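Furkik White Bench Top review

Posted Mar 1, 2022

Filed under: Work surfaces

Rating: 4 stars

The Furkik is a white bench top sold without legs. It has been in daily use in my workroom since May, mostly for cutting, gluing, sorting small hardware and other jobs where a part the size of a rice grain has to be found again after it rolls away. It replaced a gray Fletov top that was flat and solid but too dark to work on in the evening. I paid full price for both.

Size and delivery

The long side is listed at 1,396 mm, and mine measured correctly with a steel tape. The top came flat in a double-walled carton with foam at the corners. One corner of the carton was crushed and the edge inside was undamaged. The protective film on the upper face peeled off in strips and left some adhesive along the front edge, which came away with rubbing alcohol and a Uketex cloth. The film on the underside can stay on.

Mounting holes are predrilled on the underside for the Furkik frame only. I used the old Fletov frame, so I drilled my own pilot holes with a depth stop on the bit. The core takes a screw well and does not crumble at the hole. The supplied screws are too long for a thin steel bracket. Measure before driving them, or buy shorter ones.

Flatness

Checked with a straightedge along both diagonals on the day it was mounted, and again this winter. There is a slight dip toward the middle of the back half, enough to slide a sheet of copy paper under the straightedge and no more. It has not changed between the two checks. A small steel ball placed on the dip stays put. For assembly work this makes no difference. For gluing up long flat panels I would put a sheet of float glass on top.

Color and glare

The finish is matte, and white without much blue in it. Under a single Aigner lamp clamped to the rear edge, small screws throw a soft shadow and can be picked out from a standing position. With the lamp lowered there is a bright patch directly below the head, which is tiring when reading fine print on a part. Raising the arm spreads it out.

The color does shift a little across the top depending on what light reaches it. Near the window side it reads warmer, and toward the center it goes to a cooler, grayer white. I matched paint chips on it once and would not do it again without a neutral card. 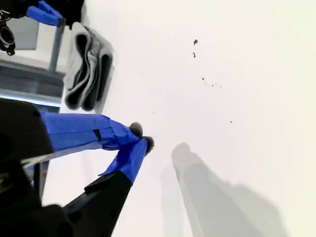 Dark specks on the white top. The tone is slightly creamier toward the upper right.

Dirt is the main thing to know about before buying. Everything dark shows. Pencil lead, crumbs of black rubber, lint and bits of tape backing are all visible from across the room, and a top that would pass for clean in gray looks neglected in white. Whether this counts as a fault depends on the work. For me it is useful, as a stray fleck under a glued joint gets noticed before the joint is closed. Anyone who wants a bench that looks tidy between cleanings should buy the gray version.

Cleaning

Dry dust comes off with a soft brush. A dry cloth tends to push the finer particles around, and they collect again along the rear edge. A damp Uketex cloth picks them up in one pass. My other results so far:

Pencil: removed with a white eraser.
Permanent marker: removed with alcohol if wiped the same day. A line left over a weekend has faded to pale gray and remains.
White glue: lifts off with a plastic scraper once cured.
Cyanoacrylate: does not lift cleanly. One drop left a dull spot that can be felt with a fingernail.
Vinyl tape: no residue after a week. After a month, a faint tacky outline that needed alcohol.
Coffee: no mark.

Scratches and heat

A snap-off knife will cut the surface. The cuts are fine and do not catch a cloth, but they hold graphite and turn into thin dark lines. Use a cutting mat. Dragging a cast vise across the front left two shallow scuffs that show at a low angle and disappear from above.

The leaflet gives no heat rating. I keep the soldering iron on its own stand and have not tested this further.

Edges

The front edge is rounded enough to rest a forearm on for an hour. The side edges are noticeably sharper - a few strokes with fine abrasive paper fixed that on mine. The edge band is still tight at every corner except the rear left, where there is a gap that will take the tip of a feeler gauge. I ran a thin line of clear sealant into it and will look at it again in the summer.

Noise and feel

Quieter than the Fletov. Dropped screws land with a dull sound and bounce less. Small round parts still roll, and the top has no lip. I added a strip of thin felt along the back, held with double-sided tape, and that has stopped most of the losses.

Load

Furkik states 40 kg evenly distributed on its own frame. I have not gone near that figure. With the vise at one end and a drill stand at the other there is no visible sag at the front edge.

Good

Matte finish, easy to see small parts on
Holds screws well in new holes
Most marks clean off with alcohol

Less good

Shows all dark debris
Supplied screws too long for thin brackets
Side edges need easing
No heat rating given

The price has gone up since I ordered. At the old price I would buy it again for small-parts work. At the new one the gray top from the same line is closer in value than it used to be, and the choice comes down to how often the bench gets wiped.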